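Galería: menaje de mesa de la colección Limerlow

El Centro de Artes Domésticas Utisden presenta en esta página una selección del menaje que integra la colección Limerlow, destinada a la mesa de diario. El conjunto reúne 162 piezas, repartidas en 11 series, y puede consultarse en la sala Hovland previa solicitud.

La serie de cuencos comprende formas pequeñas y redondeadas, de boca abierta, en tonos suaves. Se destinan al servicio individual y a la preparación de ingredientes.
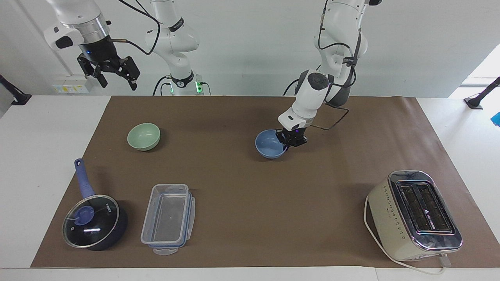

¿Pueden solicitarse las piezas en préstamo para actividades docentes?
Los centros de enseñanza pueden solicitar hasta 40 piezas por curso, mediante escrito dirigido al departamento de colecciones y con una antelación mínima de 8 días.

Cuencos de cerámica, azul lavanda y verde salvia pálido. Ambos comparten forma y tamaño, y figuran en el catálogo dentro de la misma serie.

Se ruega manipular las piezas de cerámica con las dos manos y depositarlas siempre sobre una superficie protegida. Las devoluciones se efectúan en el almacén Hadesard, donde se revisa el estado de cada pieza antes de su reincorporación a la sala.

Última actualización de la galería: 15 de diciembre de 2019. La próxima ampliación está prevista para marzo.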